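4.3 Sorting the pencils

Do this before the desk set goes back on the shelf. Allow longer than you think, particularly if anyone wants to discuss which pencil is the good one.

1. Clear the tabletop and put one container at each end. Any two will do, provided you can tell them apart at 8 am.

2. Tip the pencils out between them and lay them side by side. Piles are how we got here.

3. Turn the eraser ends to the left. Tips should all face the same way.
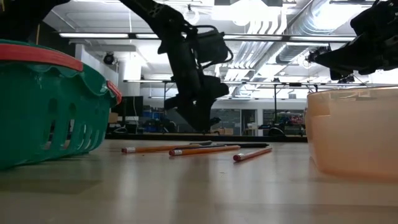
Fig. 7. Pencils laid out between the green basket and the peach-orange bin.

4. Yellow pencils go in the basket. Dark ones go in the bin. If your household prefers the reverse, write it on the label and stick to it.

5. Check the points. Anything blunt gets sharpened now, over the garbage, please.

NOTE: Short pencils are still pencils. Retire one when it no longer reaches across your palm, and not before.

CAUTION: Do not store pencils point up in the basket if you plan to reach into it without looking. Hannelore Oberholzer, who wrote the first edition of this guide, asked that this be printed in capitals. We compromised.

6. Return both containers to the shelf (see 4.4) and defend them.

Tanport Home Guides | Questions: write to Mesfin Workneh, Reader Help | Back to top
47 shares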